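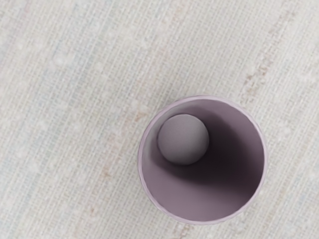 How a clay cup is made

Share 60 | Comments 122

A cup made of pottery begins as mud. The mud is a special kind called clay, and people dig it out of the ground. Clay is made of tiny bits of rock that rain, rivers and ice have worn down over a very long time. The bits are flat and slippery, so when they are wet they slide over each other. This is why you can squash clay into a shape and it will stay in that shape.

Digging and cleaning

Clay often turns up near rivers. The town of Irkville has an old clay pit on its eastern side, where the clay is grey in the ground and turns orange when it is baked. The clay at Flotov, further down the river, is nearly white. Different clays have different things mixed into them. The orange colour comes from iron, the same metal that goes rusty on an old bicycle.

Fresh clay has stones, roots and sometimes worms in it. Potters mix it with water and pour it through a sieve to get these out. Then they leave it to dry until it is about as soft as cheese.

Before using it, the potter pushes and folds the clay on a table, a bit like bread dough. This is called wedging. It squeezes out pockets of air and makes the clay the same all the way through.

Making the shape

There are several ways to make a cup. The oldest is to push your thumb into a ball of clay and pinch the sides thinner as you turn it. This is a pinch pot. You can also roll the clay into long sausages and coil them round and round.

Many potters use a wheel. The clay sits in the middle and spins while the potter presses it with wet hands. It takes a lot of practice. If the lump is not exactly in the centre, it wobbles and the sides come out uneven.

Factories often use moulds. Runny clay, called slip, is poured into a plaster mould. The plaster soaks up water, and a layer of firm clay forms on the inside. The rest of the slip is tipped out. The pottery works at Rakon can fill 344 moulds in one morning.

Drying and firing

The cup now has to dry slowly. If one side dries faster than the other, it can crack.

When it is dry it goes into a kiln, a very hot oven. By the time the kiln has reached 600 degrees Celsius, the clay is changing for good. You can turn dry clay back into mud by adding water, but you cannot do this with clay that has been fired. The kiln carries on getting hotter after that, and then it has to cool down slowly before anyone opens the door.

Adding glaze

After the first firing many cups still soak up water. To stop this, potters cover them with glaze, a mixture of powdered minerals and water. In a second firing the glaze melts and becomes a thin layer of glass. Copper in a glaze can make it green, and cobalt makes it blue.

Glaze is sticky while it is melted, so the potter wipes it off the bottom of the cup first. Turn a mug over at home (an empty one) and you may find a rough ring underneath where there is no glaze.

Words to know

Kiln: a very hot oven for baking clay.
Slip: runny clay.
Wedging: pushing and folding clay before it is used.
Glaze: a glassy coating on pottery.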